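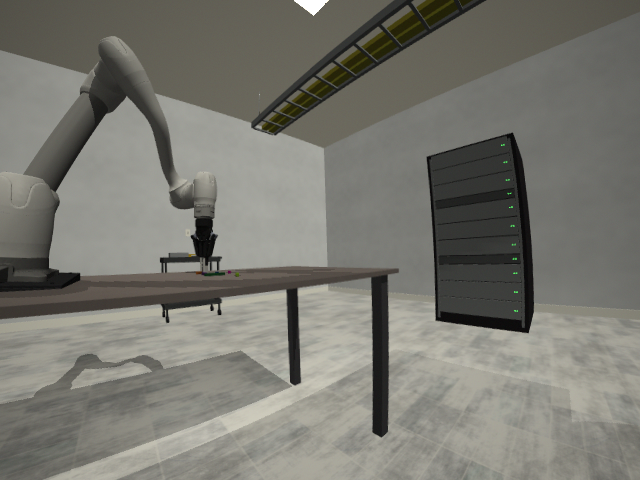 Figure 5-1. Simulated cell, side view, with the gripper at the tabletop.

Section 5. Recording Demonstrations by Remote Control

5.1 Scope

This section describes how an operator records a demonstration in the Plokard simulated cell using the hand controllers supplied with the Ursu teaching station. It applies to the small-parts task only. Teaching by hand on a physical arm is covered in Section 7 and must not be attempted with the settings given here.

Operators must have completed the introductory session with Ruxandra Bucur or Virgil Voicu before recording. Practice episodes may be made without supervision, provided they are saved to the practice folder.

5.2 Before You Begin

1. Log in to the teaching station with your own account. Shared accounts are not permitted, as the operator name is written into each episode.

2. Open Plokard and select Small Parts from the task list. Wait until the status line reads READY.

3. Confirm that the table, the arm and the parts have loaded. If the parts are missing, select Reset Layout once. If they are still missing, close the program and start it again.

4. Set the motion scale to 4. At this setting, a large movement of the hand produces a small movement of the gripper. New operators often find this slow. It should be left unchanged until an operator has saved 13 accepted episodes.

5. Place both hand controllers in their cradles and select Zero. Do not touch the controllers until the tone has sounded.

NOTE: Zeroing is required at the start of every work period and after any break in which the headset or controllers were put down on the desk.

5.3 Choosing a View

The side view shows the height of the gripper above the table and is the preferred view for the approach and the grasp. The parts are very low, and from the side they appear nearly edge-on, so it is a poor guide to how they are turned. Use the overhead view to judge the direction in which a part lies and the distance between neighboring parts.

To change views, press the thumb button on the left controller. The view may be changed at any time, including during recording. The change itself is not stored in the episode. 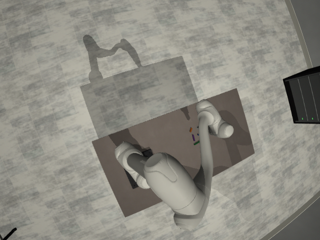

Operators should check the overhead view before starting each episode and decide which part will be taken first. A part lying close to another should be approached so that the fingertips close along its sides and do not push the neighbor away. Where two approaches are equally good, choose the one that needs less turning of the wrist.

Shadows are drawn in all views. They may be used to help judge height when the gripper is near the table, but they shift with the light setting and must not be relied on alone. A shadow lying across a part does not affect the recording.

5.4 Recording an Episode

1. Bring the gripper to a position above the parts. Hold it still with the fingertips pointing straight down.

2. Press and hold the right trigger to engage the arm. The arm follows the controller only while the trigger is held.

3. Press Record. A red border appears on the operator display. Wait for one full second before moving.

4. Move across the table until the fingertips are directly above the chosen part. Keep this movement level. Do not begin to descend while the gripper is still traveling sideways.

5. Lower the gripper in one steady motion. If the alignment is wrong, stop, raise the gripper and correct it from above. Small corrections made at table height tend to drag the part and are a common reason for rejection.

6. Close the fingertips with the index slider. Allow the closing motion to finish before lifting.

7. Raise the part until it is clear of all the others, carry it to the drop position and lower it. Open the fingertips only after the descent has ended.

8. Return to a position above the remaining parts and repeat steps 4 through 7 until the task list shows all parts as placed.

9. Hold still for one second and press Record again to end the episode.

CAUTION: Do not release the right trigger with the fingertips pressed against the table. The arm will hold its last commanded position, and the contact force will continue to be recorded. Raise the gripper first, then release.

CAUTION: If the arm does not follow the controller as expected, release the trigger at once and select Zero before engaging again. Never try to overcome a lag by moving the controller faster.

5.5 Pausing and Repositioning Your Hand

The working range of the controller is smaller than that of the arm. When your hand reaches the limit of comfortable movement, raise the gripper clear of the table, release the trigger, bring your hand back to a resting position and engage again. The arm remains where it was left. 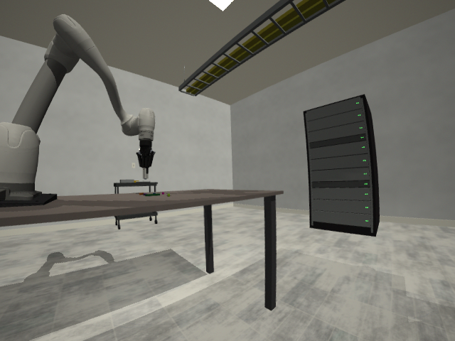
Pauses of up to nine seconds are trimmed when the episode is saved. A longer pause ends the episode and marks it as incomplete. Incomplete episodes are kept for 4 weeks and then deleted — they are not used for training and need not be removed by the operator.

5.6 Reviewing and Saving

1. Play the episode back at normal speed in the side view.

2. Play it again in the overhead view.

3. Select Accept, Reject or Refer. Use Refer when a part was dropped and picked up again without leaving the table. These episodes can be of value, and the decision rests with the reviewer.

4. Enter a short comment for every episode marked Reject or Refer. "Bad grasp" is not sufficient. State which part was involved and at which step the fault occurred.

Referred episodes are reviewed by Nataša Stojanović each Tuesday. The full Griserwood set is planned at 2,000 accepted episodes, and operators are asked not to lower their standard in order to raise the count.

5.7 Common Faults

Fingertips close above the part. The descent was stopped too early. Use the side view for the last part of the approach.

Part turns in the grasp. The fingertips closed near one end. Aim for the middle of the part.

Arm stops during a long reach. A joint limit has been met. Raise the gripper, move back toward the base and approach again with the wrist turned the other way.

Episode will not save. Check that the task list is not still open in a second window. If the fault continues, report it to Darius Munteanu with the episode number and leave the program running.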